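## 4. First wash and care of the cover

This section is for the removable cover of the Truvmont folding daybed. Please read it to the end before you start, also if you have washed the older Cerna covers before. The new fabric is thinner and it needs less heat.

### 4.1 Removing the cover

1. Put the daybed in the flat position and lock both legs.
2. Open the long zipper on the back side. Start from the end with the fabric tab.
3. Fold the cover back over the mattress, little by little. Do not pull at the corners, the seam there is the weakest place.
4. Take out the four stiffening rods and keep them together in the storage bag.
5. Shake the cover outdoors and put it in a basket until you are ready to wash.

> **Note:** The inner lining is sewn to the mattress. It cannot be removed and it cannot be washed.

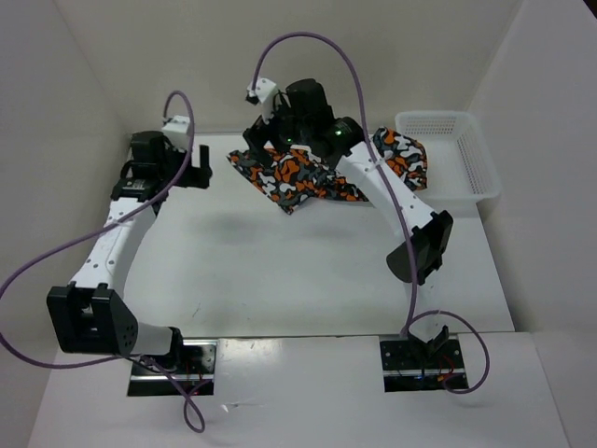
### 4.2 Washing

1. Close the zipper fully and turn the cover inside out.
2. Wash it alone the first time. The dark prints can give some color to the water.
3. Choose the cold program and a slow spin, 500 turns per minute or lower.
4. Use liquid detergent. Powder can leave white marks in the folds.
5. When the program ends, take the cover out within one hour.

> **Caution:** Do not use bleach or fabric softener. Softener closes the fibers and the cover will take stains more easily afterwards.

For old stains, use the Rinmont stain soap from the accessories list. Rub it in with a soft brush, wait 300 seconds and rinse with cold water. Test it first on the inside of the hem.

### 4.3 Drying and stretching

1. Hang the cover over two lines, so that the weight is divided.
2. Keep it out of direct sun. In summer it is better to hang it in the evening.
3. When it is almost dry, take it down and stretch it by hand in both directions.
4. Lay it flat until it is fully dry.

> **Caution:** Do not put the cover in a tumble dryer. It will become shorter, and then the zipper cannot be closed. 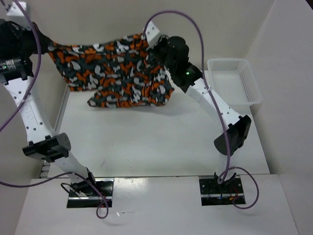
Stretching is the step which most people leave out, and the cover then sits with wrinkles on the long side. It needs very little force – only enough to make the seams straight. Held up by two upper corners, a cloth will still dip in the middle, as the camouflage-patterned one does, and this dip does not mean that you must pull harder. Move your hands along the edge instead and straighten a short piece at a time.

### 4.4 Putting the cover back

1. Check that the mattress is dry. Measure its length from seam to seam. It must be 185 cm.
2. Put the rods back in their channels, rounded end first.
3. Pull the cover over the foot end, then over the head end.
4. Close the zipper slowly and hold the lining away with your other hand.

If the zipper is hard to move, rub a little candle wax on the teeth. A broken slider can be ordered from Teshome spare parts. Please write the color of the cover in your order.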